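okay so I finally finished clearing out my grandmother's recipe boxes and I have thoughts. thread, sorry in advance, it got long

1/ some background. she kept every recipe she ever cooked on index cards, plus a pile she clipped from the Borbély church newsletter back when it still came in the mail. I ended up with 3 shoeboxes of them and the one rule from my family was "don't throw out the nut roll"

2/ I started in March thinking it would take a weekend. lol. it is Dec 28, 2021 and I just typed up the last card

3/ the final total is 1481 cards. yes I numbered them, yes in pencil on the back, yes I lost my place near 200 and had to start over

4/ the thing I wasn't ready for is how little is written down. one card just says "dough as usual, then the plums." what usual!! whose usual!!

5/ oven temps are a whole other mess. half of them say "good oven" or "slow oven" and then there's one lonely card that says 400 and underlines it twice, like somebody had wronged her personally with a 375

6/ for anyone asking about software, I tried two. Vutura was pretty but it kept turning my fractions into dates, so a half cup of sugar became some day in January. moved everything to Tralero and it's plain and kind of ugly and I love it

7/ tagging is where I lost most of the summer. do you file by main ingredient? by holiday? I had a tag called "beige" for a while and I stand by it, but my cousins couldn't find anything

8/ what I landed on: season first, then sweet or not sweet, then whatever she wrote in the top corner. her corner notes are the best part anyway. "for company." "too much work." "he liked it" (no idea who he was) 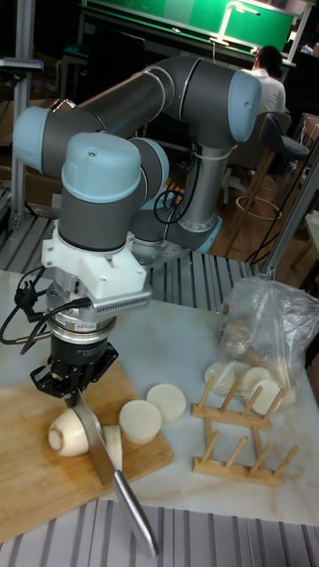
cutting board time

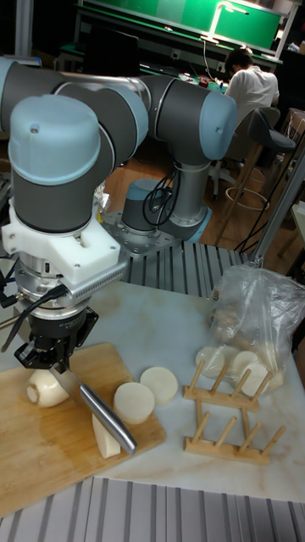

9/ okay next problem, duplicates. she copied out the same potato soup so many times over the years and every single version is a little different. the early ones have caraway. then the caraway disappears. then it comes back with an exclamation point

10/ I kept all of them. I know that's not how you're supposed to do an archive but if I merge them the caraway story is gone, and I care about the caraway story more than I expected to

11/ handwriting tip if you're doing this with your own family's cards — read them out loud. I stared at one word for a solid week, said it out loud in the kitchen, and it was just "lard" with a very fancy L

12/ also scan the backs! so many backs have stuff on them. grocery lists, a bus schedule for Murnia, a score sheet from some card game where she was absolutely destroying everyone

13/ stains: do not try to clean them. I dabbed one with a damp paper towel early on and the ink went straight to soup. the card is now a blue cloud and I feel bad every time I see it

14/ things I'd do differently: scan everything first and type later. I did both at once, card by card, and every time I got stuck on a word the whole pile just sat there for days

15/ and get sleeves before you start handling them. I bought mine way too late and some of the newsletter clippings were already flaking on me

16/ people keep asking if I'm making a book. maybe? a small one, just for family, spiral bound so it lies flat. I looked at hardcover and it's gorgeous but it won't stay open next to a mixing bowl

17/ if the book happens the soup gets its own chapter, all versions, in order. my mom thinks this is ridiculous. my mom also asked for the first copy

18/ nut roll is card 3, by the way. it was right at the front the whole time. it says "see other card." I have typed up every other card and I still don't know which one she meant, so if any cousins are reading this, please go check your kitchen drawers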